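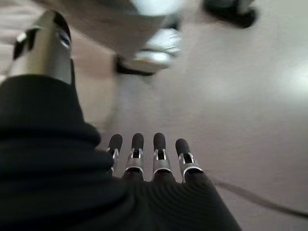

17 April 2018. Sourdough starter, batch 42, kept in the Tendmont jar. I fed it in the morning with the rye flour from Flarcombe and the same weight of water. Smell was sour, a little like apple skin, and the top had fewer bubbles than I would like. Salim says the flour is too old. Perhaps he is right, the bag was opened in December. I am trying to learn how the dough should feel before shaping, and I have no good word for it in English. Ankica says "slack", Rigoberto says "tired". When I pull the sleeve of dough back over itself it should make soft thick folds at the side, like the black ribbed glove where it bunches up, and it should stay folded when I let go. Mine went flat again while I was looking for the scraper.

Dough: 229 g starter, salt as always, water held back a bit compared with last time. I folded it 3 times in the first part of the rise and then left it alone. Last time I folded it too much and the crumb came out tight and grey in colour.

Stepan asked if we should keep the dough in the cupboard or out in the room. I prefer out in the room, but then the temperature moves up and down all day and my notes are not worth much. For the next batch I will write down the room temperature at each fold. Please, whoever passes by, do not move the bowl.

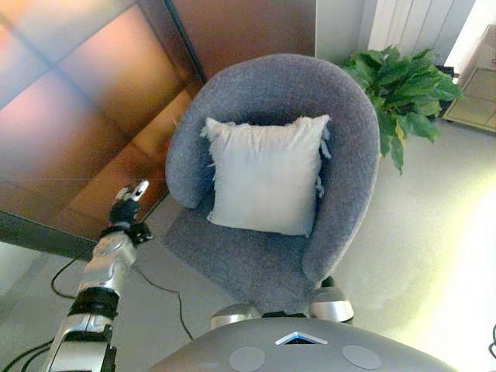
Grey tub chair and white cushion, plant by the radiator.

Baked 2 loaves. The first one opened well on top, the second one split at the side – I think my cut was not deep enough. Crust good on both. Flavour more sour than batch 41, which Conceição liked and I did not.

To do: buy fresh rye. Ask Ankica for her razor blade, the kitchen knife drags. Try the long rise in the fridge, overnight, with one loaf only. Throw out the old Agarwal sieve, the mesh is torn and I found a piece of wire on the bench. Label the jars again, the ink on the lids is gone and I can not tell the rye from the wheat.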